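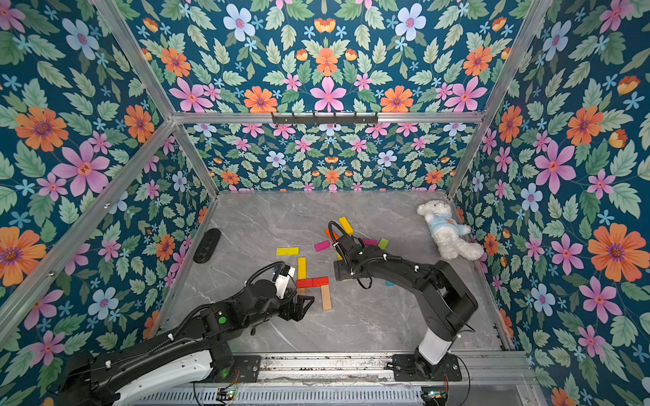

When will the footpath between Drurholm and Tenport open again? The county expects to have the new footbridge in by October, and the path will stay closed at the Tenport end until then.

Minutes of the Drurholm Footpaths Group
Held in the upstairs room, Stoltstead Hall, 7.30 pm

1. Apologies
Two received and noted.

2. Minutes of the last meeting
Agreed, with one correction. Under item 6 "Ross Lane" should read "Ross Farm lane".

3. Matters arising
The question above came in by letter and the reply was read out and agreed. It will also go on the noticeboard at Tenport. The diversion signs are still facing the wrong way at the top of the hill and the county has been told again.

4. Path clearance
Brambles cut back from the Stoltstead stile to the ford. The stretch past Ross Farm was not done as there were cattle in the field. To be tried again next month.

5. Money
The grant of £2000 has been paid in. £40 was spent on waymark discs and screws. It was asked whether the grant could cover a new strimmer. The terms say paths and signs only, so this was left.

6. Gates
The farm at Ross has agreed to a gate in place of the broken stile, provided it closes by itself. Two prices to be got before the next meeting.

7. Summer walk
Route to be Drurholm to Stoltstead and back by the river, 5 miles. There were 14 names on the list at the time of the meeting. Dogs on leads through the lambing field. Tea at the hall afterwards if the kitchen is free.

8. Any other business
The key to the tool shed is missing. Members are asked to check coat pockets.

Meeting closed at 8.50 pm. Next meeting in the same room.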